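I keep getting asked if robots are ready to do chores yet, mostly by people who want their laundry folded. So here's a thread from somebody who spends way too many hours around one that handles small parts. Short answer up front: kinda, and it depends a lot on the chore.

Most of what we do at Tralledance is gearbox repair, and the dullest job in the shop is sorting. Little gears come out of the cleaner in a heap and somebody has to get them back where they belong. It's a chore like emptying the dishwasher is a chore. You can do it while thinking about lunch.

A robot can't think about lunch, sadly. It has to work out where each gear is, which way up it's lying, and whether it's leaning on its neighbor. And small shiny metal is about the worst thing you can show a camera. Every tooth throws light somewhere different.

Gears on a white disc, some of them hanging over the rim. You or I would pinch one without looking.
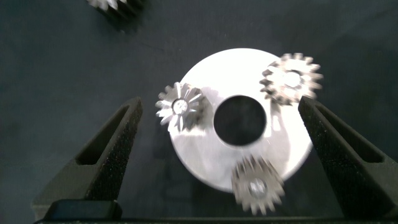
Remotau replied that a bowl feeder has been doing this since before either of us was born, so why bother with fingers at all?

Fair! If you run 2,000 of the same gear every shift, buy the feeder and go home happy. We don't. We get a handful of one size, then a handful of another, then a weird one out of an old Cestari mixer that I've never seen before and never will again. Retooling a feeder for that would take longer than sorting by hand.

And that's exactly why I think the shop-floor question and the kitchen question are the same question. Your silverware drawer is a small-batch job. So is your kid's toy bin. Every load is different and there's always one thing in there that doesn't match anything.

OK, numbers, because you'll ask. In March I kept a tally on a sheet of paper taped to the bench. Parts lying by themselves, flat, nothing touching: 92 out of 100 picked on the first try. Parts touching each other: 83. I was pretty thrilled with 83, to be fair. Then I tried it myself with tweezers and got bored before I missed one.

Those misses matter more than they sound like they should. If I have to stand there and fix the ones it drops, I haven't gotten my time back, I've just changed what I'm annoyed about. Same with a dishwasher robot that breaks a glass every other load – you'd be hovering over it the whole time.

Speed's the other thing. It's slow! I can clear a tray and make coffee before it's done with its half. But it'll do that half at 2 in the morning and I won't, so I'm calling that one a tie.

What has really gotten better is the grabbing. Fingers open, reach down, close on a thing, lift. A few years ago I'd have told you that was the hard part. Now I lose more time to the deciding – which one first, is that one gear or two, do I nudge it or leave it alone.

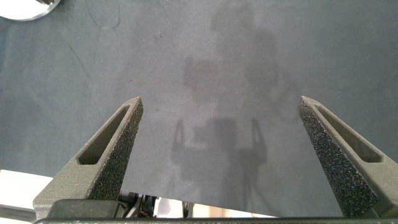
Fingers open over the gray tabletop, arm shadow and all.

Somebody's going to ask about the humanoid videos. I watch them too, I love them, I send them to everyone. I just always want to see the next 2,000 tries after the good one.

So would I let one sort my parts overnight? Yep, if they're spread out and I've checked the first few. Would I let one put away my grandmother's Pintér teacups? Not this year.

Laundry people, I haven't forgotten you. Cloth is its own nightmare and I know nothing about it. Going to go eat something, will answer replies tonight.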